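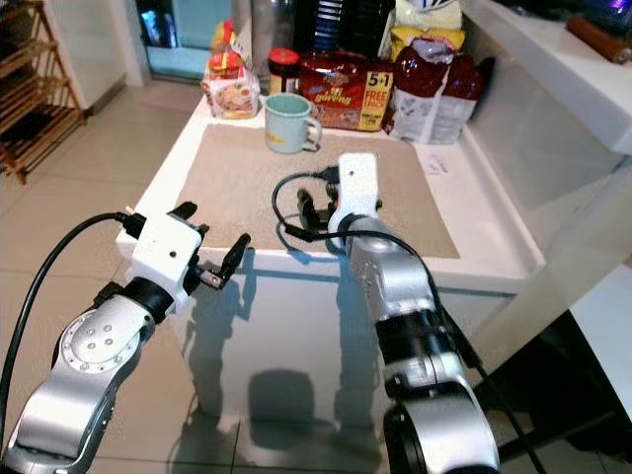
I've been living with the Ulley kit for most of June now, and I keep getting asked whether it's worth the trouble, so I'm writing it all down in one go. Ulley, if you haven't run into it, is a method for training two-armed kitchen policies, plus the code, plus a base model you tune on your own demos. It comes out of a small group called Rarnport, and the lead author on the write-up is Atieno Lema, whose earlier stuff on cable handling I liked a lot. You bring your own arms and your own mess.

The main idea is pretty simple. Most people collect demos from start to finish: arms go in, pick the thing up, put it down, go home, do it again. Ulley asks you to collect in short pieces that begin from awkward spots. You park the grippers somewhere bad (too low, too close to each other, one open right over the edge of the mat) and you start recording there. The paper calls these "cold starts." The policy learns both how to do the job and how to get back into the job once it has wandered off, and the second part is the bit I cared about, because wandering off is what my old setup did best.

My test was clearing and sorting a kitchen island. One woven placemat, one mug, and a pile of real groceries at the back: a noodle multipack, a little jar with a red lid, snack bags, that kind of thing. The task is to get the mug to a spot on the mat with one arm while the other brings a grocery item forward and sets it down next to it. Sounds easy! The island top is glossy white and throws reflections all over the place, and bags are horrible to grab, so my old policy (plain imitation, full-length demos, nothing fancy) used to fall apart on it.

Setup took me a long evening. The install script is good. The calibration script is fine once you figure out that it wants both arms fully still for the whole countdown, and it will happily finish and give you a bad result if one of them is drifting a little. I lost a couple of hours to that and I'm still a bit sore about it. A warning message would fix it in one line of code.

Then the collecting. I recorded 200 cold-start pieces for my version of the task, which went faster than I expected – they're short, and you don't have to reset the whole counter between them, only shuffle things around and move the arms somewhere silly. I had been dreading it. By the second afternoon I had a rhythm going and some music on and it was almost pleasant. For comparison I had 148 of my old full-length demos sitting on the drive, and those had cost me the better part of a miserable week.

Now the results, with the warning that this is one kitchen and one person with a clipboard. I ran the tuned Ulley policy and my old one on the same layouts, mixing up the order so I couldn't play favorites. The mug side is excellent. The gripper comes down, misses the handle sometimes, backs off, and tries again from a better angle, and it does this without me touching anything. My old policy would miss, close on air, and carry the air over to the drop spot with total confidence. If all you want is rigid stuff moved around on a mat, I'd say go get it today.

Groceries are more mixed. The noodle pack is good, because it's a big block with flat sides and the model seems to like those. The jar is good if the start position isn't too crowded. Anything in a soft clear bag is still a coin toss, and I think the cold starts made one thing worse: the policy now pinches, lets go, pinches, lets go, over and over, as if recovering was the task. Lema's write-up does mention this in the appendix (they call it "dithering") and suggests cutting the share of near-object starts. I cut it by half, tuned again, and it helped with the bags and hurt the jar a little. I never found a setting that pleased both.

A word on the shiny surface. The base model was trained on 2192 pieces, and from the samples they ship, nearly all of them are on matte tables. On my island the arms leave shadows on the front panel and the room bounces around in the finish, and the first tune really didn't like that. The woven mat helps a ton, so if you've got a glossy counter, put something on it with a bit of texture. I did one session on the bare top and went straight back.

Cables, too. I've got long loops on both arms, and one of them likes to settle on the mat close to the gripper. With my old policy I'd tape everything down before each run. I got lazy with Ulley and left them loose for most of the collecting, and it copes. I would still tape them if you're going to be filming for other people, or if you're the nervous type.

I also tried Sveinbjörnsson's approach for a weekend, the one where you label failures after the fact and train on the labels. It's clever, and on bags I'd give it a small edge over Ulley. But the labeling screen has you stepping through clips one at a time, I had 813 of them waiting, and I quit well before the end. Your patience may be better than mine. Somebody on the Jokham forum has a script that pre-sorts the clips, which I haven't tried.

Docs are decent, with a few dead links in the section on two-arm timing. The default timing settings let the arms get closer together than I like, so go into the config and raise the minimum gap before your first live run. The value is in centimeters, even though everything else in that file is in meters. Please check it twice.

Four out of five from me. I'm keeping it on the island as my main setup, and I'll have another go at the snack bags once the next base model is out, hopefully with a few shiny counters in the mix.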